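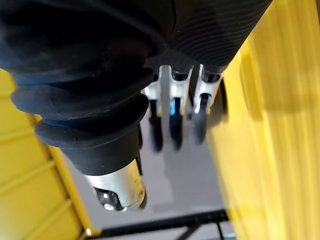
Setting the hardness took me three goes, one reader wrote after the last edition, and it would help if the guide said which figure on the water bill to use. The steps below have been put in a different order, and the figure is now explained in step 2.

4. Setting up the Evura softener

Before you start, the softener must be plumbed in (section 3), with the bypass valve still set to BYPASS. You will need a jug, a torch, a hardness test strip and enough tablet salt to half fill the cabinet.

4.1 First settings

1. Plug in the power supply and wait for the display to show the time. If it shows dashes, press and hold SET until the hour flashes.

2. Find your water hardness. Suppliers give it in several ways, and the Evura only takes milligrams per litre as calcium carbonate. If your bill gives German degrees, multiply by 17.8. If it gives Clarke degrees, multiply by 14.3.

3. Check the figure with the test strip. Dip it in cold water from the kitchen tap, shake off the drops and read it after one minute. If the strip and the bill disagree, enter the higher figure.

4. Press SET twice and enter the hardness with the arrow keys.

5. Enter the number of people in the house. Count regular visitors as one.

Note: at the factory setting the softener treats 1,831 litres between washes. This figure falls as you enter a higher hardness.

4.2 Adding salt and water

6. Lift the cabinet lid and pour in 8 litres of water. You only do this once. After that the softener fills itself.

7. Add tablet salt up to the line marked HALF. Do not use table salt, dishwasher salt or rock salt.

8. Wipe any spilt salt off the rim before you close the lid.

Caution: salt bags are heavy. Split a large bag between two buckets if you cannot lift it easily.

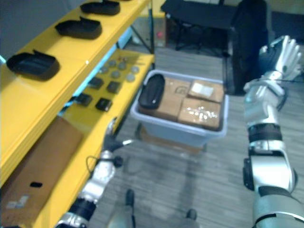 9. Turn the bypass valve slowly to SERVICE. Take around a minute over it — opening it quickly can push resin into the house pipes.

10. Open the nearest cold tap and let it run until the spluttering stops.

11. Press and hold WASH for five seconds. The first wash takes 117 minutes. Water from the taps will be hard during this time, but safe to use.

Caution: check the drain hose for drips while the first wash is running. If it leaks, turn the valve back to BYPASS and tighten the clip.

4.3 Changing the wash time

The wash starts at 2 a.m. unless you change it. To choose another time, press SET three times, move to the hour and press SET again. Homes with a Doveck pressure pump should keep the wash at least an hour away from the pump's own test.

Replacement clips and test strips are sold by Plolley under the part numbers in section 9.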